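The left arm had developed a twitch. It came on whenever the cell was told to hold still, a little shiver down at the gripper, and Vaughn Crenshaw was thrilled.

"Fault 47!" he said. "I've only ever read about Fault 47!"

He had looked after Grernar for 1,635 shifts and still said good morning to both arms, left one first.
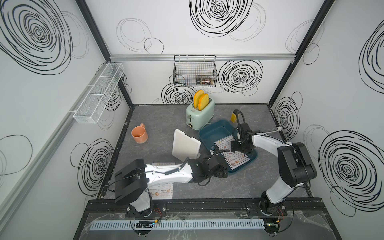 He traced the cable along the white link with a fingertip, clip by clip, humming. Obradović leaned in at the door. "Just swap the arm. Stoltach has one on the shelf until November."

"And miss this?"

The red wires at the base came next. One of them gave a little when he tugged it, hardly anything, and he laughed out loud. He reseated the plug, pushed until it clicked, then checked the other side too (it would have been rude not to!). 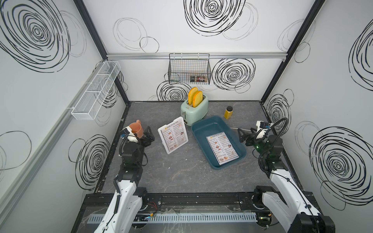 "Hold," he told the cell.

He got his nose down level with the fingers and watched them for nine minutes, grinning. Obradović had come all the way in by then and was watching too.

"Is it still doing it?"

"Shh," said Vaughn. "Look how good she is."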